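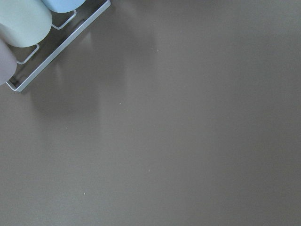
Wed 22 April – Tabletop and kitchen items

Went over the kitchen table setup with Ingeborg Fuchs. We're keeping the white wire rack. Its coating wipes down easily, and it leaves no marks on the matte top.

Cutting board stays on the left with the lemon slices and the yellow knife. Whole lemon and lime go together in the white tray, pink bowl farther up. I'd like the mug tree kept near the right edge – Ingeborg wants it moved in, to be settled. Green bowl below the folded cloth.
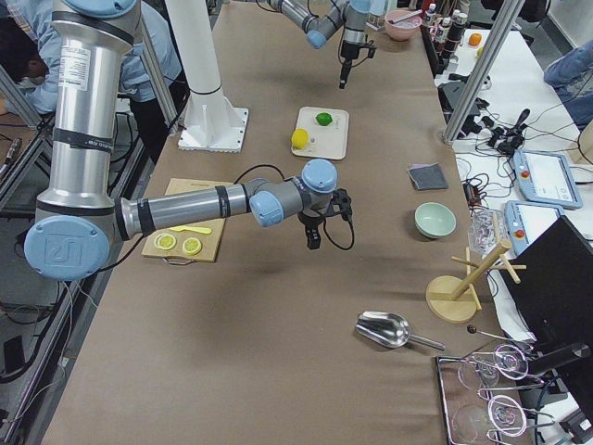

Kitchen table, cutting board on the left, mug tree on the right.

Garoven list is still at 30 items and has no line for the metal scoop. Add it. Order three more gray cloths from Berchtold. Ask whether the Clular bowls come in a second size.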